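Perron Dish Rack and Serving Set - Section 3: Clearing the Table After a Meal

Please read this section before you load the rack for the first time. It is written for small dishes, trays, bowls and long utensils. Pots and heavy pans are treated in Section 4.

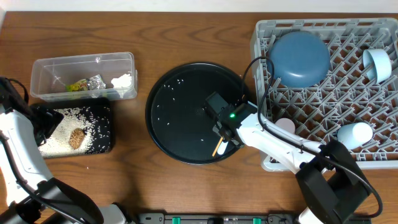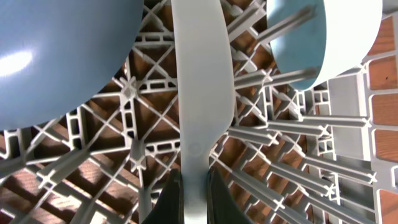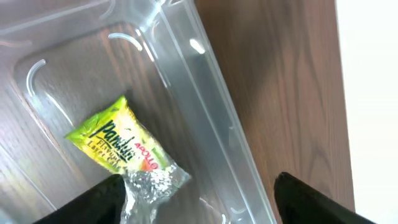 Clearing goes more easily when you begin with the food and leave the dishes for after. Dry grains such as rice must not go down to the sink, they swell in the drain and are hard to take out. Grains spread thin over a dark tray, like on the round black one, are easy to see, so hold the tray level and sweep them to one side first. Snacks still in their wrapper, such as the pandan layer cake in the clear container, can be put back in the cupboard.

1. Collect all wrappers and foil from the containers. Foil goes in the trash.

2. Sweep loose grains from the trays with a dry cloth. Do not use a wet cloth at this step.

3. Wash each piece and let the water run off over the sink.

4. Place plates and bowls between the upright tines, with a free space between two pieces.

5. Put long utensils in last. Do not push them down through the openings of the grid.

Note: The rack can carry 3000 g in total. One piece should not be heavier than 600 g.

CAUTION: Do not lift the rack when it is loaded. A bowl can slide out - even when it seems to stand firmly.

CAUTION: Keep the rack away from the stove. The plastic can change its shape over 100 °C.

Replacement racks can be ordered from Purinero, Plamville. Please write to Widad Hattar in the parts office and give the color of your rack.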